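Cokham Robotics Club
Minutes of the meeting held Thursday, May 6, 2021

The meeting opened with 11 members present. The minutes of the last meeting were approved with no changes.

Simulation team. Work on the Gatus gripper task continues. The team changed the surface of the large cylinder to the hexagonal tile pattern, to see whether the vision model still finds the object under a texture it was not trained on. Tests will use the wrist view with both fingers open.

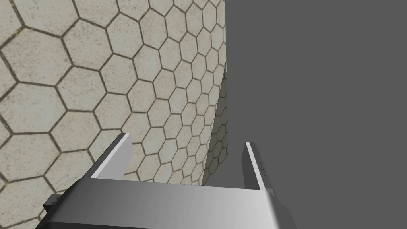 Each texture will get 40 runs before results are compared. The plain gray background stays for now. A member asked for a cluttered background as well, and this was put off until the first results are in.

Hardware team. The Lodier motor board is still on order. Wiring of the spare arm is on hold.

Budget. The club has $64 left after the board. Members agreed to spend nothing more this month.

Birhane Cup. Entry forms are due before the end of term. The event is in December. Seven members want to go.

Actions: simulation team to post run logs in the shared folder; hardware team to call the supplier again.

Meeting closed.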